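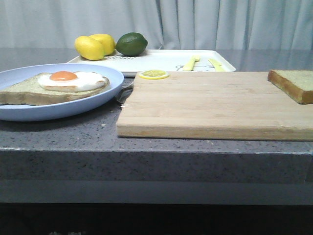 Counter space is the first thing people ask Bhupendra Garg about and the last thing they want to give up to a bowl of fruit. He has fitted kitchens out of a small shop in Dadlow for 20 years, and his answer has stayed the same for most of them: put the things you reach for every day on one tray and leave the rest of the counter alone. A white tray with a low rim is enough. Two lemons and a lime at one end of it, pushed toward the back of a gray speckled counter, take up very little room, and the cook still has a place to set down a plate and a cutting board.

The speckled surface helps too. Garg likes it because it hides crumbs until the end of the meal, but he admits it also hides small things you were looking for. Cloves of garlic are fine. Peppercorns are gone for good. White on gray shows up from across the room, and that was his whole reason for choosing white when he started handing out trays to customers in the late nineties.

He did not invent the habit. His aunt kept a tin tray by the stove in Trundel with salt, limes and a knife on it, and she picked the whole thing up when she wiped down. Garg still tells customers to do it that way. Lift the tray, wipe, put it back. If it is too heavy to lift with one hand, something on it belongs in a cupboard.

Citrus is where most people go wrong, he says. They buy a bag of 6, put them all out, and use two before the others turn hard. His own rule is to keep what you will use by the weekend on the tray and put the rest in the refrigerator, in the drawer, in a closed bag. Lemons on the counter give juice more easily than cold ones. They also dry out faster, so the number matters.

Curtains behind a counter come up less often. Garg hung his first one in a rental on Avard Street, where the landlord would not pay for tile. It was plain pale cotton on a rail, washed once a month. He would keep one well away from a burner – he has turned down jobs over that – but for a counter used for chopping and serving he thinks it does well enough. It costs less than 90 dollars in most rooms.

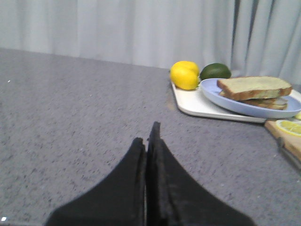

Sibusiso Naidoo disagrees about the tray. A tray, in Naidoo's view, fills up whatever you do, and within a month it holds mail, keys and a dead battery. Naidoo keeps fruit in a wire basket under a shelf and the counter completely clear, and says it takes ten seconds to reach up for a lemon.

Garg has heard this before. He says mail on a tray is a mail problem, and suggests a hook by the door.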